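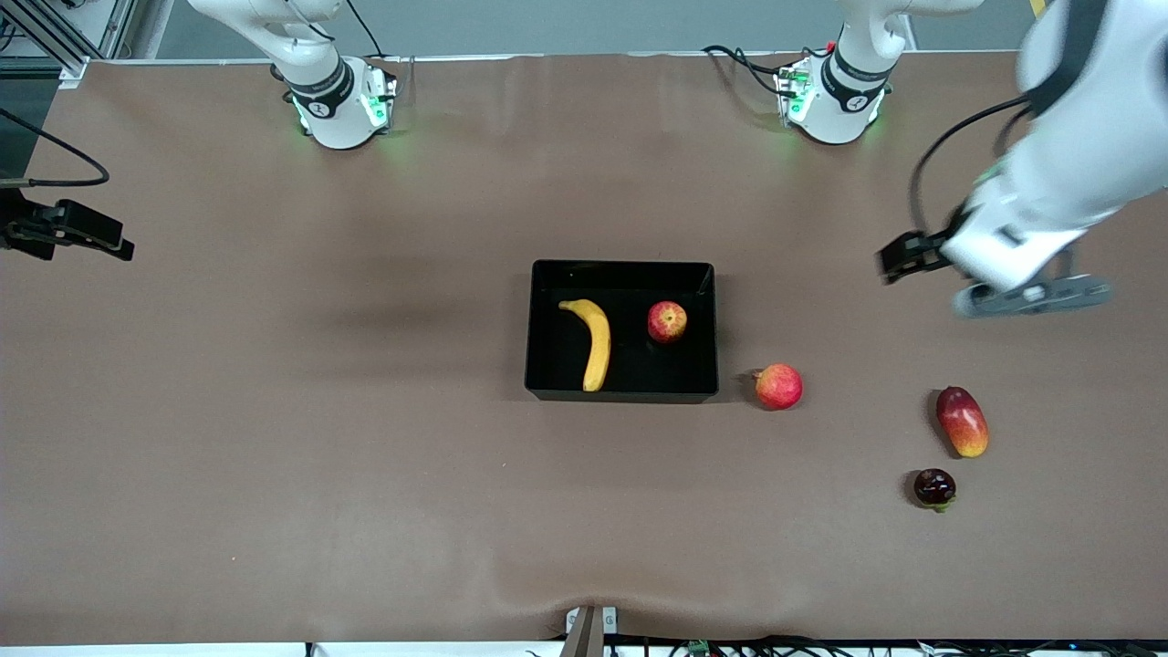 An open day at Dreßler, and a tray of fruit

The invitation promised "a fresh look at fruit handling," and I have been to enough open days to know what that usually buys you: a badge, a pen and a slow walk past things with the covers on. Dreßler at least skipped the pen. Malte Janssen met us at the door, said the tour would take 30 minutes, and it took 75.

Most of that went on one table. It was covered in brown paper, a bit creased and rippled up at the front rim, with a black rectangular tray and five pieces of fruit on it. I buy fruit for a canteen, so I was happy to talk about fruit. What I wanted to know was how much of it ends up bruised, and on that point the talk got thin. Pascal Dreßler spoke well about gentle packing and said figures would follow in September. I have written the month down.

My other complaint is the amount. Anyone can be careful with a handful. Our kitchen gets its apples by the crate, on a bad morning, with the back door propped open and the driver wanting a signature. A tray on a table tells me very little about that. Thibault Pons, who buys for Susimard, asked about soft pears and was told they were "on the list." He asked what list. We moved on.
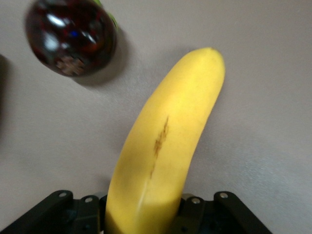 The banana question

I have opinions about bananas. The one I kept looking at was a good bright yellow, paler toward the tip, with a thin brown streak running down the face in a broken line and a little cluster of marks at the top of it. I would still put it out at breakfast. Half my guests would walk past it and take the next one, and by noon it would be in the cake mix.

I asked Malte how that streak would be graded. He said it depended on the customer. Well, yes.

Coffee was decent and the parking was free. I would go back in September if the figures exist, and I'd like to see a full crate next time.

Recent visits
Cidix: two hours in a cold store
Drerkance trade day, hall 2
Susimard and the pear problem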